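Seit Juni sitze ich nun mit Maribeth Villanueva an der Auswertung, und langsam traue ich mich, etwas darüber zu schreiben. Unser Verfahren heißt Skidorex (fragt nicht, wie viele Abende der Name gekostet hat!), und die Idee ist schnell erzählt: Wir lernen aus Vorführungen, gewichten aber die kurzen Momente vor dem Zugreifen stärker als den langen Weg dorthin. Insgesamt haben wir 1162 Durchläufe gesammelt, 489 davon in Schlafzimmern, und gerade die haben uns Nerven gekostet – Teppich, weicher Stoff, kaum Kontrast.

Mit der alten Gewichtung klappten von 100 Testläufen 62, jetzt sind es 80. Darüber habe ich mich riesig gefreut, auch wenn Wilfredo Tolentino zu Recht meint, dass wir das erst in einer zweiten Wohnung wiederholen müssen.

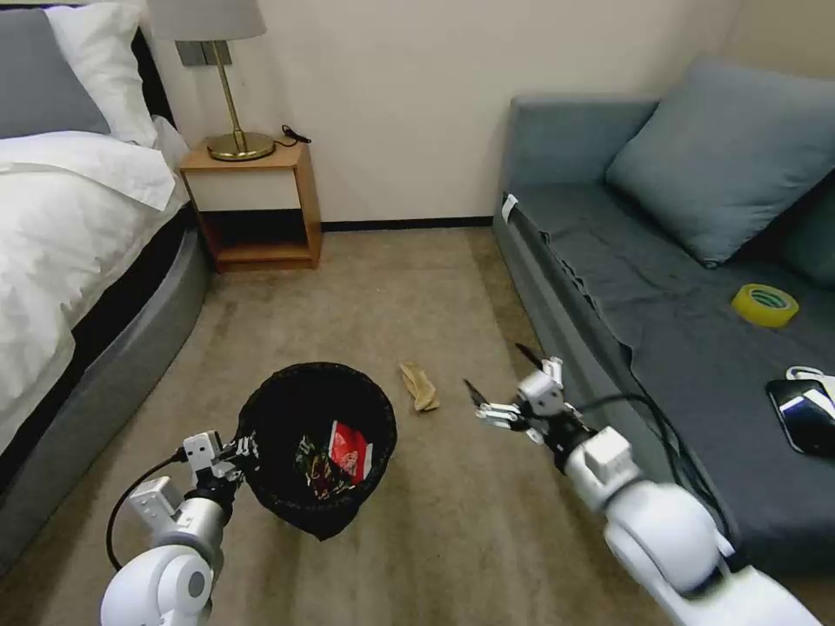
Linker Greifer am Rand des schwarzen Papierkorbs, rechter geöffnet neben dem Stoffknäuel.

Als Nächstes will ich mir ansehen, wie stark die beiden Arme beim Lernen voneinander abhängen sollten. Maribeth hat dazu schon eine Vermutung, ich noch keine.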